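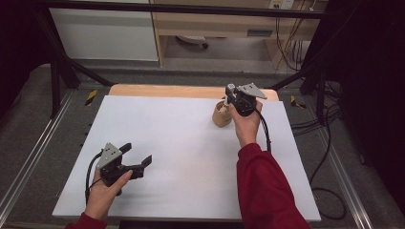 Workbench and Table Inspection Checklist, Sarnska Building, Room 2
Inspected by: Umesh Tripathi
Reviewed by: Diarmuid Egan

1. Tabletop level in both directions. PASS
Checked with the long level. No packing needed under the legs.

2. Maximum load label fitted and legible (64 kg). FAIL
Label missing. Replacement to be ordered through Brophy. Tag the table until it is fitted.

3. Legs and fixings tight. PASS
One bolt at the door end took a quarter turn. Recheck in October.

4. Cables kept clear of walkways. PASS WITH COMMENT
Leads at the bench are to run back from the user and down, with enough slack to reach the far side. No lead is to cross the floor without a cover.

5. Work surface clean, flat and free of lifted corners. PASS 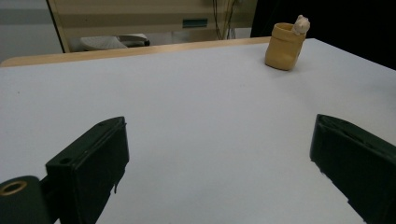 Edges get a separate entry because the last report from Fonano grouped them with the surface and the grading was unclear. Run a gloved hand along the full length of each side and record any splinter, chip or raised grain. The light wood strip beside the white top is to be included — it is easily missed when the top is wiped down. Do not use solvent on bare wood.

6. Edges free of splinters and chips. PASS
Light sanding at one corner, 200 grit. No further action.

7. Small items returned to storage after use. PASS WITH COMMENT
Wooden cups and similar pieces go back on the shelf at the end of each session. Ignacio Ridgeway to label the shelf.

8. Lighting adequate at the work surface. PASS
Lamps are 4000 K throughout. Diffuser cleaned. No glare reported by users.

9. Sleeves and loose clothing. PASS WITH COMMENT
Cuffs to be close fitting or rolled above the wrist. Add this to the sign at the door — the current wording covers jewellery only.

Outstanding: item 2 (D. Egan to confirm which Egan signs off, Donal or Diarmuid).

Last updated: November 21, 2022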